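The Slow Return of the Evening Lamp
Monday, September 2, 2024

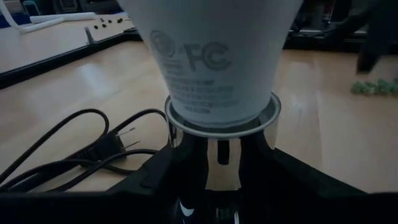
For most of the last century the British living room was lit from the middle of the ceiling. One pendant, one switch by the door, and everyone underneath got the same light whether they were sewing, eating or asleep in a chair.

That habit is fading in Trirnerden, where the terraces along the river were built with a single fitting per room. At Ayaaba, a second-hand lighting shop on the main street, table and floor lamps now outsell ceiling shades. The shop had 492 lamps through its doors last year, most of them from house clearances, and every one was rewired before it went on sale.

Prices start at £43 for a small bedside lamp. A tall reading lamp with its original shade can reach £100, and the better ones go quickly once the clocks change in October.

The advice from the shop floor is simple. Put one lamp beside the chair you use most, with the bottom of the shade level with your eyes when you sit. Put a second across the room, lower and dimmer, so the far wall doesn't vanish. Keep the ceiling light for cleaning and for finding dropped earrings.

Colour matters too. A warm white suits a sitting room, while a cooler one is easier for close work at a desk. Mixing the two in one room tends to look untidy after dark.

Old shades need checking before use. Many were made for weaker lamps, and the lining goes brittle with age. Ayaaba relines them in cotton for £80, with a wait of three weeks.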